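Wingspan on the box, and other things I no longer believe

I have been building model airplanes since I was eight, and I've reached the age where I read the side of a kit box the way other men read a used car ad. So when the new Ruvmont flying boat showed up in February with "museum-grade accuracy" printed across the lid, I did what I always do. I got out the ruler.

The box says 1/72. The fuselage halves agree with that, near enough. The wings don't. Working from the span in the drawings I trust, each panel is short, and the engine nacelles have been nudged inboard to hide it. Would you spot it from across a room? Probably not. But Ruvmont is asking 38 dollars more than Besetti wanted for the old kit, and the old kit gets the span right.

I raised this on the Reltlow forum and was told the company had scanned the real thing. Scanned which one? The last airframe I know of with its original outer wings was scrapped before anybody had a scanner. "Scanned" has turned into a word like "homestyle." You can scan a wreck, a replica, or somebody else's plastic, and the lid will read the same.

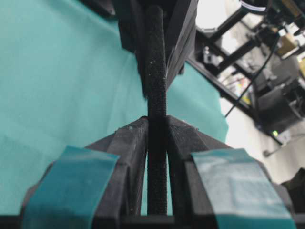

Black rod between two printed fingers.

Then there's the rivet question. The kit advertises 952 of them on the hull alone, and a reviewer repeated the number as if he'd checked. I doubt he did. What I care about is that they're recessed, and on the hull bottom they ought to be raised. The period photos I have show round heads catching the light all along the planing surface. Flush riveting below the waterline would have been a surprise to the people who built it.

Melquiades Cisneros, who has finished more of these than I have, thinks I'm being unfair. His argument is that the cockpit is lovely, the clear parts are thin, and the fit at the wing root needed no filler at all. I'll give him the clear parts. On mine the wing root took two rounds of putty and a shim cut from an old phone card. He says I rushed it. I say he got a good one from early in the run.

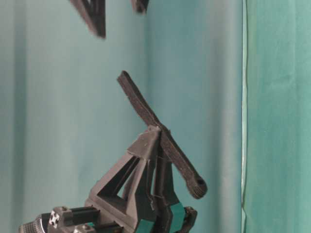

Gripper arm and truss, dark gray on teal.

The decals are by Robles and they're the best thing in the bag. Three schemes, good register, and the blue is a believable blue. My one complaint is the tail number on the second scheme. It belongs to an airplane that, by every list I own, was delivered after that paint was dropped. Rizal Rondonuwu wrote to ask them for a source and got back a polite note saying it was "based on research." So is astrology.

I'm going to finish it anyway. The hull is closed up, the putty is sanded, and I've ordered a strip of raised resin rivets that will cover the bottom if I don't mess up the chine. If the old Besetti kit turns up at the swap meet for under 30 dollars I may steal its wings. If anyone has the left-hand beaching gear from that kit, I need one wheel and the long strut.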